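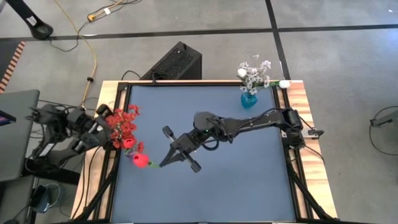

My sister-in-law says you should never let the parade and the evening show share a start line, and now I'm second-guessing the whole plan, so I'm asking here.

I'm putting together the town anniversary pageant in Skombridge this July. We have 300 people signed up to walk, plus 40 horses from the riding clubs. The field we're renting is also booked for a brass band contest the same evening, so everything of ours has to be out by five. My plan was to send the horses in first, while they're calm, then the walkers, then a big finish with everybody in the ring together. She thinks that's asking for trouble. Do I split them up? And how long should I leave for clearing the field? I've only ever run indoor things – school shows, a couple of fundraisers – so please be gentle!

**ullarholm_gates**

Horses last in, first out. We did it the other way one year at Ullarholm and the walkers at the front spent the whole route looking at their shoes, if you get my meaning. Also the band will start tuning up long before their official time, and a horse that's been standing in a ring for an hour does not want to meet a tuba.

I'd skip the everybody-together finish. Let the horses do one lap, take the applause, and leave by the far gate while the walkers hold still along the rail. It looks every bit as grand from the seats. You do have two gates, right? If there's only one, call the field people tomorrow and ask if a fence panel can come out.

For clearing, give it ninety minutes. You'll want a person at the trailer park with a list, in the order the trailers are parked.

**Plokska Pat**

Agree on the gates. I'd worry more about the sound, though. We had 500 in the cast at the Rivadeneyra grounds and the narrator could only be heard by the front two rows (I was in row three, and very cross about it). Rent extra speakers and try them with people in the seats if you can, since an empty field sounds completely different. Oh, and do a walk-through with the riders on foot. They grumble, but they remember it.

**mudboots**

can't you just ask the band to start later? we did that and they said yes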